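Corpus Husberg – étiquettes d'entretien textile
Fiche de données, version 4
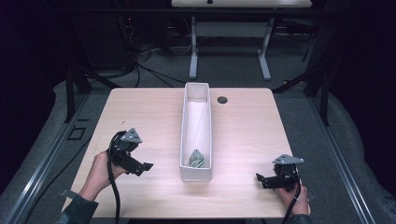 Áine Sheehan nous a écrit que la colonne « lavage » mélangeait deux choses, la température maximale et le programme conseillé, et que pour cette raison elle ne pouvait pas comparer les étiquettes anciennes avec les récentes. Sa remarque est juste. Depuis la version 4, il y a deux colonnes séparées, lavage_temp et lavage_prog.

Contenu
Le corpus contient 3000 transcriptions d'étiquettes cousues, en français, en suédois et en anglais. Chaque ligne correspond à une seule étiquette. Les fautes d'orthographe du fabricant sont conservées dans texte_brut et corrigées dans texte_norm. Un sous-ensemble de 500 lignes a été relu par deux personnes ; il se trouve dans le fichier relu.csv.

Provenance
Les étiquettes viennent de deux fonds : le dépôt Marell (linge de maison) et la collection Rillunstead (vêtements de travail). Le petit lot Villa, présent dans la version 3, est retiré, car nous n'avions pas l'accord écrit pour le redistribuer.

Champs
id : identifiant, ne change pas entre les versions
fonds : marell ou rillunstead
langue : fr, sv, en
fibre : composition, telle qu'elle est écrite
lavage_temp : en degrés, vide si non indiqué
lavage_prog : texte libre
repassage : oui, non, inconnu

Limites connues
Le coton est très représenté, la laine beaucoup moins. Pour 15 lignes la langue reste douteuse – souvent il n'y a qu'un mot et un symbole. Le champ repassage est à utiliser avec prudence dans le fonds Rillunstead, où les symboles sont parfois effacés.

Lecture
Les fichiers sont en UTF-8, avec le point-virgule comme séparateur. Dans un tableur, il faut importer la colonne id comme texte, sinon les zéros du début disparaissent.

Les corrections reçues avant octobre seront intégrées à la version suivante. Merci d'indiquer toujours l'id de la ligne.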